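# Jorncombe house meeting, 22 May 2021

Back bedroom first, then everything else. I took the minutes again, so blame me for the spelling.
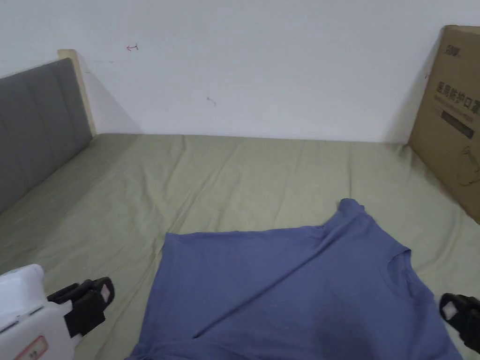
Back bedroom: green sheet, blue t-shirt, box by the wall.

**Clothes.** We agreed t-shirts get folded on the bed and go straight into the drawers, short sleeves on the left. I asked for long sleeves to go on the right and got my way (hooray!).

**The box.** Long chat about the cardboard box, the one with Chinese lettering on it. Half of us want it for the winter things and half want it flattened. We settled on keeping it until October, but off the bed please – I'd like that sheet to stay nice.

**Wall.** There's a little red mark on it, and a gray smudge further along. I'll try a damp sponge. If that fails we'll get paint from Kowalchuk, and I'm to ask for the small can.

**Headboard.** It's looking slightly worn, but everybody loves the gray padding and it stays. A new one from Todeda would be 102 dollars plus delivery, and we'd all much prefer to put that toward the kitchen shelves.

**Bedding.** We want 2 more fitted sheets in the same sage green. Goltotach was suggested and I'm ordering.

**Still open:** the hall closet, and which of us has the good iron.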